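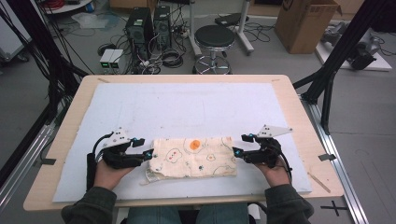

From: Brândușa Neagu
To: flasham-access list
Date: 2021-02-15
Subject: Re: Adaptive music sessions, spring term

Hello all,

Answers to Khalil's questions are below his message. I've left it in full for people who joined the list after it went out.

> From: Khalil Obeidat
> Subject: Adaptive music sessions, spring term
>
> Hi everyone,
>
> I'm trying to get the adaptive music sessions settled before
> families start asking. As I understand it, Flasham will run them
> again in April, in the same building as before, with Solène
> Besson teaching. What I don't have is:
>
> - how many places there are, and whether siblings count
> - whether an aide can stay in the room
> - what it costs, and who to ask about a reduced fee
> - whether the side entrance is going to be open this time
>
> Last term two of our families went to the front, found the ramp
> blocked by a delivery, and waited outside until somebody came
> down. One of them has not signed up again. I would like to be
> able to tell them it has been dealt with.
>
> Also, is the session still 45 minutes? My son does well for the
> first half hour and then he is finished, and I know he isn't the
> only one.
>
> Khalil

Places: there are 31 for the term, split over the morning and afternoon groups. Siblings count if they are taking part. A brother or sister who sits at the side with a book does not need a place, but please put them on the form so Solène knows how many chairs to set out.

Aides: yes, they can stay. The form has a line for the aide's name. If the person changes from week to week, write "varies" and have them sign in at the desk.

Cost: $5 a session, paid by the term or week by week. Odette Chevalier handles reduced fees. Write to her directly and not to the list. She does not need to see any paperwork, just a short note saying what you can manage. Last term she answered everyone within a few days.

Side entrance: I spoke to Raphaël Marchal, who looks after the building. The side door will be unlocked 30 minutes before each group and stay unlocked until the last family has gone. Deliveries have been moved to the loading area in back. He has also agreed to put the desk phone number on the outside of both doors. If you get there and the door is locked, call that number, and then please tell me afterward, even if it was sorted out quickly.

Length: Solène is willing to change this. Her plan is 30 minutes of group music, a short break, and then an optional quiet part at the end for anyone who wants to try the instruments one at a time. Leaving at the break is fine and you don't need to explain or ask. The price is the same either way.

A few things Khalil didn't ask about:

The large drum is coming back. Several parents wrote to say it was too loud for the small room, so it will be used in the afternoon group only. If your child wears hearing aids or is sensitive to sound, the morning group is probably the better choice. There are 3 pairs of ear defenders at the desk, adult size. Bring your own if you need a smaller pair.

We have one adult learner signed up already and there is room for more. The sessions were never limited to children, but the old flyer made it look that way. Odette is correcting the flyer.

Song requests can go on the form too. Solène reads them all but can't promise every one. She asks for titles and, if you have it, the language. Last term she had a request in Romanian that I was able to help with, and I'm happy to do that again.

Forms are at the front desk, or reply to me off list and I will send you one. People who came last term still need to fill out a new form, mainly so we have current emergency contacts. Please get them back to me before the end of the month. I'll confirm places in the order the forms arrive and start a waiting list if we need one.

Khalil, if you send me the name of the family that hasn't signed up again, with their permission, I can call them myself and go over the door arrangements.

Brândușa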